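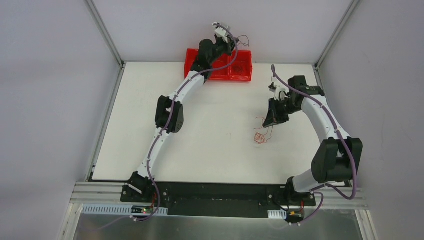 Ticket 682, opened by customer, category: wire and cable, product not as described. I bought two hanks of the Lolau fine hookup wire in red from Collolwood in January, mainly on the strength of the line on the listing that says it "pays out clean and resists tangling". I have my doubts that anyone at Lolau has tried it. What I get on the bench is the tangled red bundle lying on the white top, and that's with the divided tray at the back, which I was told would sort the problem out. I cut my lengths at the bench and put them away coiled, one colour to a compartment. I'd like to know if this is a bad batch or if the listing is just optimistic.

Status: open
Fault type: tangling, coil memory
Quantity: 2 hanks, 14 metres each

Reply from Collolwood support, 10:20 am
Thanks for getting in touch. Fine gauge wire can tangle if it is pulled from the outside of the hank. Please try drawing it from the centre and let us know how you go. Lolau also recommends storing cut lengths in a divided tray such as the Sowa.

Customer, 11:05 am
I already have the Sowa tray. You sold it to me in the same order. I've also been drawing from the centre from day one, which is what the label says to do, so I'm not sure what that step was meant to rule out. The second hank behaves the same as the first.

Reply from Collolwood support, 1:40 pm
Understood. Could you please:
1. Cut a length of one metre from the unopened end of the second hank.
2. Lay it on a flat surface and leave it alone for an hour.
3. Tell us if it relaxes or springs back.
4. Attach a picture of any tangled lengths with the tray in view.

Customer, 3:15 pm
Done, for what it's worth. It springs back. I cut nine lengths in the end, partly out of stubbornness, and almost all of them curled up on themselves within the hour. My old wire from the Navdale surplus shop, same gauge as far as I can measure, lies flat on the same bench. I don't accept that it's the surface or the humidity, before someone suggests the humidity. Attachment below.

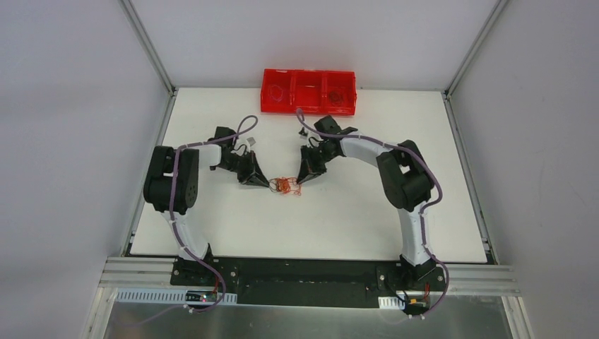
Attachment 2: tangle on the white benchtop, red tray at the back edge.

Reply from Collolwood support, 4:30 pm
Thank you, received. We can see the knotting. We've asked Lolau if the batch was wound on a smaller former than usual. In the meantime we can offer store credit for one hank.

Customer, 4:50 pm
One hank? Both are affected, as per my message at 11:05. I'd also rather have a refund to the card than credit - I'm not planning to buy more of this wire until somebody explains it. Happy to post back what's left of hank two if Lolau wants to look at it, provided the postage is covered. The tray can stay, I've no complaint about the tray.

Status changed: waiting on supplier
Refund request: both hanks, under review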